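Greer Cairns inherited the Brelness Ferry Company in December, along with its debts, its 30 lifejackets and Struan Rutherford, who came with the boat.

"Your aunt never charged neighbours," Struan said.

"Everyone here is a neighbour."

"Aye. She noticed that too, near the end."

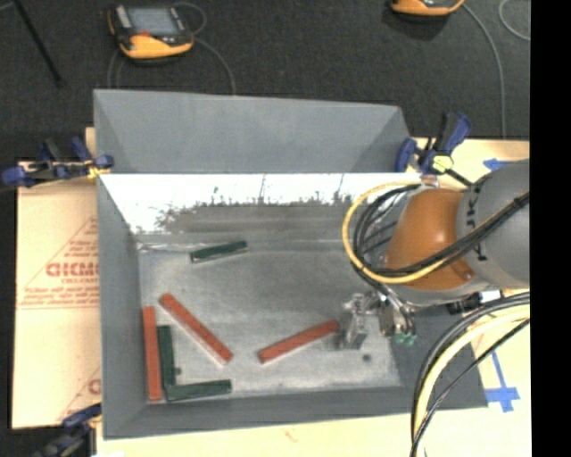
Red and green, the colours of port and starboard.

Greer put up a sign: two dollars a crossing. By noon there were seven people on the wharf, admiring the lettering. None of them boarded. At dusk Struan rowed them all over in his own dinghy - free, naturally - and sent her the bill.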